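Coupure du différentiel pendant le dégivrage du réfrigérateur
Ticket ouvert le 16 juillet
Site : Corkdale, rez-de-chaussée
Appareil : réfrigérateur Grorkarov, grand modèle trois portes, inox
Prestataire : Daston Maintenance
Priorité : normale, passée en haute après la deuxième coupure
Statut : résolu, en surveillance

Problème signalé

Le différentiel de la rangée du bas saute de façon irrégulière, le plus souvent la nuit. Le matin, le réfrigérateur est éteint, l'éclairage intérieur ne répond plus et les produits sont à jeter. On réarme, tout repart, et rien ne se passe pendant le reste de la journée. Le même différentiel alimente les prises du mur côté bureau, la hotte et le chauffe-eau d'appoint.

Pas de travaux récents. L'appareil a été livré en janvier et n'a pas été déplacé depuis. La coupure ne dépend pas du réglage du thermostat, nous avons essayé plusieurs positions avant d'ouvrir le ticket.

Première réponse du support Daston

Merci de relever le modèle exact sur la plaque intérieure, la tension à la prise et le calibre du disjoncteur. Merci aussi de préciser si c'est le disjoncteur du circuit qui tombe ou le différentiel en tête de rangée. Les deux pannes n'ont pas la même cause. Un disjoncteur qui tombe indique une surcharge ou un court-circuit, un différentiel indique un courant qui part à la terre.

Ne pas remplacer le différentiel par un modèle moins sensible.

Réponse du site

Tension mesurée à la prise : 240 V. Disjoncteur du circuit : 20 A, il reste enclenché. C'est bien le différentiel qui tombe, levier en bas. Le bouton de test fonctionne.

Le réfrigérateur est branché sur une multiprise parafoudre Dalisay, elle-même branchée sur la prise murale. Une imprimante et un chargeur sont sur la même multiprise.

Étape 1. Branchement direct

Multiprise retirée, réfrigérateur branché directement au mur. L'imprimante et le chargeur sont passés sur une autre prise.

Résultat : nouvelle coupure dans la nuit. La multiprise n'était pas la cause, mais le support demande de ne pas la remettre. Les parafoudres laissent passer un petit courant de fuite permanent qui s'ajoute à celui des autres appareils.

Étape 2. Élimination des autres appareils

Chauffe-eau d'appoint coupé à son disjoncteur, hotte débranchée, imprimante débranchée. Seul le réfrigérateur reste sur la rangée.

Résultat : coupure au bout de 7 heures. Test inverse ensuite, réfrigérateur débranché et tout le reste en service : aucune coupure sur la même durée, ni le lendemain. Le défaut suit donc le réfrigérateur. Le contenu a été transféré dans deux glacières pendant ce test, à prévoir si quelqu'un doit le refaire.

Étape 3. Relevé des heures de coupure

Le support a demandé de brancher une horloge à aiguilles sur une prise de la même rangée, ce qui permet de lire l'heure d'arrêt sans rester sur place. Cela a bien marché — à condition de trouver une horloge sur secteur, ce qui nous a pris plus de temps que le reste.

Les coupures tombent peu après la mise en route du dégivrage automatique, qui se fait surtout la nuit sur cet appareil. Le compresseur, lui, démarre et s'arrête toute la journée sans incident. Après discussion avec Daston, le soupçon se porte sur la résistance de dégivrage, placée sous l'évaporateur derrière le panneau du fond.

Étape 4. Mesure d'isolement

Intervention du technicien Daston. Appareil débranché, panneau du fond déposé après dégivrage complet, porte ouverte et serpillière au sol. Mesure à l'ohmmètre ordinaire entre la résistance et la carcasse : rien d'anormal. Mesure au contrôleur d'isolement, résistance encore humide : défaut franc. Après séchage, la valeur remonte presque à la normale.

Cela explique que tout reparte dès le réarmement. L'humidité entre dans la gaine par un embout fendu, la fuite apparaît quand la résistance est mise sous tension, puis disparaît avec la chaleur.

Le technicien a aussi contrôlé la continuité de la terre à la prise (correcte), le serrage des bornes au tableau (une borne de neutre reprise) et le cordon d'alimentation (bon état).

Étape 5. Solution provisoire en attendant la pièce

Résistance déconnectée au connecteur blanc, embouts isolés. Le réfrigérateur fonctionne sans dégivrage. Il faut l'arrêter et le laisser porte ouverte dès que la ventilation devient bruyante. Bac de récupération à vider à la main.

Aucune coupure pendant l'attente de la pièce. La hotte et le chauffe-eau ont été remis en service.

Étape 6. Remplacement

Résistance et joint d'embout remplacés, thermofusible changé en même temps. La première pièce reçue n'avait pas le bon connecteur et a été renvoyée. Cycle de dégivrage forcé à la carte : bouton de service maintenu jusqu'au signal sonore, puis 2 cycles complets de suite. Le différentiel n'a pas bougé. Nouvelle mesure d'isolement à l'état humide : correcte.

Remise en place de l'appareil avec le dégagement arrière demandé par la notice. Pieds avant légèrement relevés pour que la porte se referme seule. Le bas du panneau arrière frottait contre la plinthe, décalage corrigé.

Réfrigérateur à sa place, près du bureau blanc, après l'intervention.
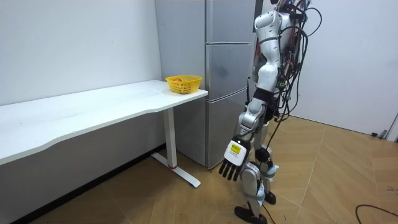 Suivi et points encore ouverts

Noter toute coupure dans ce ticket avec l'heure, même si le réarmement suffit.

La multiprise Dalisay peut servir ailleurs, mais pas pour le réfrigérateur ni pour le chauffe-eau.

Daston propose de mettre le réfrigérateur sur un différentiel séparé, pour qu'un défaut de la hotte ou du chauffe-eau ne l'arrête plus. Devis demandé, pas encore reçu. La prise en charge de la résistance par la garantie Grorkarov est acceptée, celle des denrées perdues est refusée.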